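2022-12-22

# Tierarztpraxis Clombridge bietet ab Januar eine feste Zahnsprechstunde für Katzen und Hunde

Die Kleintierpraxis Clombridge erweitert ihr Angebot um eine eigene Sprechstunde für Zahn- und Maulhöhlenerkrankungen. Sie findet zunächst an zwei Vormittagen in der Woche statt und richtet sich an Halter von Hunden und Katzen, nach Absprache auch an Halter von Kaninchen und Meerschweinchen. Termine werden seit Mitte Dezember vergeben. 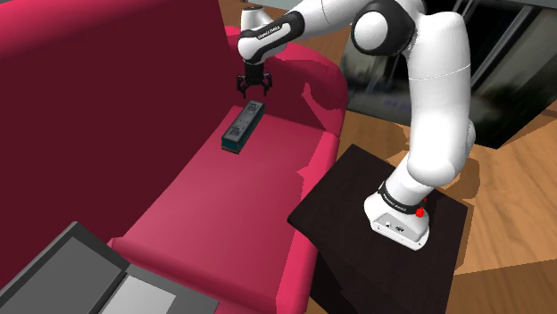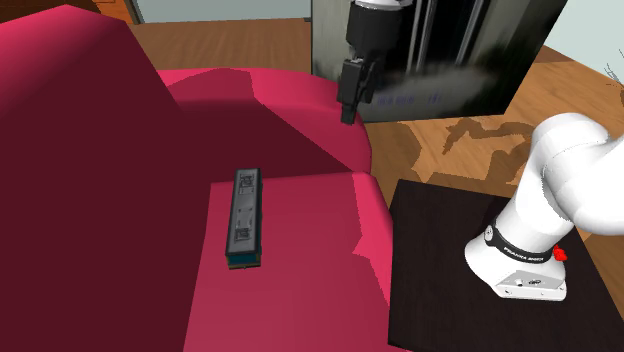
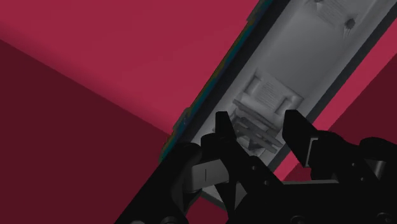
Bisher wurden Zahnbehandlungen in Clombridge zwischen den übrigen Terminen eingeschoben. Das führte nach Angaben der Praxis zu Wartezeiten von mehreren Wochen, vor allem bei Eingriffen unter Narkose. Im laufenden Jahr wurden 232 Tiere an den Zähnen behandelt, im Vorjahr waren es 206. Für 2023 rechnet die Praxis mit rund 300 Behandlungen.

Mit der neuen Sprechstunde werden Untersuchung und Eingriff voneinander getrennt. Beim ersten Termin sieht sich eine Tierärztin Gebiss, Zahnfleisch und Lymphknoten an, soweit das am wachen Tier möglich ist. Danach erhalten die Halter eine schriftliche Einschätzung und einen Kostenvoranschlag. Ist eine Behandlung nötig, wird dafür ein zweiter Termin vereinbart, in der Regel innerhalb von zehn Tagen. Tiere mit starken Schmerzen, Schwellungen im Gesicht oder frischen Zahnbrüchen werden wie bisher als Notfall angenommen und müssen nicht auf die Sprechstunde warten.

## Eigener Behandlungsraum im Anbau

Für die Zahnbehandlungen hat die Praxis einen Raum im Anbau hergerichtet, der früher als Lager diente. Dort stehen nun ein Behandlungstisch mit Ablauf, eine Dentaleinheit und ein digitales Röntgengerät für Aufnahmen einzelner Zähne. Solche Aufnahmen waren in Clombridge bislang nicht möglich. Halter wurden dafür an die Tierklinik Steltent überwiesen, mit der die Praxis seit Jahren zusammenarbeitet.

Die Überweisungen nach Steltent fallen nicht ganz weg. Kieferbrüche, Tumoren der Maulhöhle und Wurzelbehandlungen werden weiterhin dort versorgt. Auch Tiere mit schweren Herz- oder Nierenerkrankungen, bei denen die Narkose besonders überwacht werden muss, schickt die Praxis an die Klinik. Röntgenbilder und Blutwerte werden vorab elektronisch übermittelt, damit Untersuchungen nicht doppelt gemacht werden.

Das Team wurde im Herbst geschult. Eine Tierärztin und zwei Fachangestellte nahmen an einem mehrteiligen Kurs teil, in dem es um Röntgentechnik, örtliche Betäubung und das Entfernen mehrwurzeliger Zähne ging. Eine weitere Fachangestellte übernimmt die Nachsorge und berät Halter zur Zahnpflege zu Hause.

## Vorsorge im Januar und Februar zum Festpreis

Zum Start bietet die Praxis die Erstuntersuchung in den ersten beiden Monaten des Jahres zu einem Festpreis an. Er umfasst die Untersuchung am wachen Tier, die schriftliche Einschätzung und ein kurzes Gespräch zur Fütterung und Pflege. Röntgenaufnahmen, Blutuntersuchung und Narkose sind nicht enthalten und werden gesondert abgerechnet. Die genauen Beträge hängen am Empfang aus und werden auf Anfrage auch telefonisch genannt.

Halter, deren Tier krankenversichert ist, sollten vor einem Eingriff bei ihrer Versicherung nachfragen. Zahnbehandlungen sind in manchen Tarifen ausgeschlossen oder nur bis zu einer bestimmten Summe abgedeckt. Die Praxis stellt auf Wunsch einen Kostenvoranschlag aus, der sich bei der Versicherung einreichen lässt.

Geraten wird zu einer Kontrolle der Zähne einmal im Jahr, bei kleinen Hunderassen und älteren Katzen auch häufiger. Hinweise auf ein Problem sind:

- deutlicher Maulgeruch, der über Tage anhält
- gerötetes oder blutendes Zahnfleisch
- einseitiges Kauen oder Fallenlassen von Futter
- vermehrtes Speicheln
- Reiben der Schnauze mit der Pfote oder am Boden

Viele Tiere fressen trotz Zahnschmerzen weiter. Guter Appetit ist daher kein sicheres Zeichen dafür, dass im Maul alles in Ordnung ist.

## Sprechzeiten und Anmeldung

Die Zahnsprechstunde läuft jeweils von 8.30 Uhr bis 11.30 Uhr. Eine Anmeldung ist erforderlich, telefonisch oder am Empfang. Beim ersten Besuch sollten Impfpass, eine Liste der aktuellen Medikamente und – falls vorhanden – ältere Befunde mitgebracht werden. Für die Erstuntersuchung muss das Tier nicht nüchtern sein. Vor einem Eingriff unter Narkose bekommen die Halter eigene Hinweise, die sich bei Kaninchen und Meerschweinchen von denen für Hunde und Katzen unterscheiden. Diese dürfen vor der Narkose nicht hungern.

Patienten aus dem Ortsteil Blackwood können die Erstuntersuchung auch in der dortigen Zweigstelle wahrnehmen, allerdings nur an einem Vormittag im Monat. Eingriffe finden ausschließlich im Haupthaus statt. Der Parkplatz hinter dem Gebäude bleibt geöffnet, die Zufahrt ist wegen Leitungsarbeiten bis Ende Januar nur von der Nordseite möglich.

Die allgemeine Sprechstunde ändert sich durch das neue Angebot kaum. An den beiden Vormittagen mit Zahnsprechstunde steht eine Tierärztin weniger für Impfungen und Routinekontrollen zur Verfügung, dafür wird die Nachmittagssprechstunde an diesen Tagen um eine Stunde verlängert. Über die Feiertage ist die Praxis eingeschränkt besetzt. Notfälle übernimmt außerhalb der Öffnungszeiten die Tierklinik Steltent.

Die Erinnerungen an Impfungen und Kontrollen verschickt die Praxis künftig über das Terminprogramm Surnura. Darüber sollen im neuen Jahr auch Termine für die Zahnsprechstunde gebucht werden können. Bis dahin bleibt es bei der Anmeldung per Telefon. Wer keine Nachrichten erhalten möchte, kann dies am Empfang eintragen lassen.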